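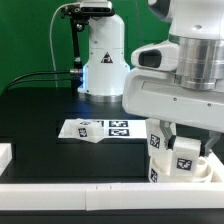
The old Brarnley post office is up for lease again. I went to the open house this afternoon and took notes, so I'm putting them in a thread for anyone who couldn't get there.

Background for newer people: the counter closed nine years ago and moved into the pharmacy. The sorting room in back was used for storage until the roof leaked. The county owns the building now and paid for the new roof and the front steps.

The leasing agent is Mandla Maluleke from Matlala. He walked people through in small groups. The main floor is one big room plus the sorting room, a small office and two restrooms. The basement is not part of the lease.

The lease is for five years with an option for five more. Rent on the main floor is $2,000 a month for the first year. After that it goes up, and the schedule is in the packet at the front desk of the county office. I have not read all of it yet.

The tenant pays utilities. The county keeps responsibility for the roof, the outside walls and the boiler. I asked twice about the boiler and got the same answer both times.

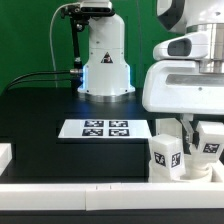 3 min read

What can go in there: retail, food, offices, a clinic, classes. What can't: anything with a drive-through, and nothing that needs the front windows changed. The building is on the county historic list, so the lobby tile and the brass mailboxes have to stay where they are.

There are 258 of those mailboxes. Several people asked if they could buy one. No.

Parking is going to be the fight. The lot behind the building has 41 spaces and it's shared with the dentist and the Evivbridge credit union. Maluleke said a tenant gets 12 of them during business hours and the rest are first come, first served.

Anathi Dlamini asked about the side entrance, which is the only one without steps. It opens onto the alley and the pavement there is in bad shape. The county says resurfacing is in the budget for May. She asked for that in writing and was told it would be added to the packet.

Two groups have said in public that they're interested. One is Geltoslow, the bakery that has been working out of a rented kitchen by the highway. Wilfredo Sison runs it and he was there with a tape measure, mostly in the sorting room. He told me he needs a floor drain and better venting, and he wants to know who pays for that before he puts in an offer.

The other is Kolbrún Kirkegaard, who wants to split the big room into small offices and rent them by the month. She had a floor plan with her. The walls would stop short of the ceiling so the plaster molding isn't touched.

The bakery would be open to the public six days a week. The offices would mean more people downtown at lunch but the lobby would be locked in the evening. I can see it either way. My own preference is the bakery, and yes, I buy bread there.

Somebody asked about the apartment idea from a few years back. That's off the table. Housing would need a second stairway and there's no place to put one without cutting into the lobby.

How it works from here: offers go to Matlala, Matlala sends them to the county with a recommendation, and the county board votes. Offers need a $1,000 deposit, refunded if you aren't picked.

The board vote is a public meeting and you can speak for three minutes. Sign-up is at the door. Written comments go to the clerk, and they have to have your street address on them or they don't get counted.

Correction to the post about parking: the dentist has its own four spaces on the street side, and those are separate from the shared lot. Radosław Tokarz caught that, thank you.

A couple of people have asked if there will be another walk-through. Yes, one more, starting at 5:30 p.m. so people with day jobs can make it. Use the front door, the alley side will be locked. I'll post the date when Matlala puts it up.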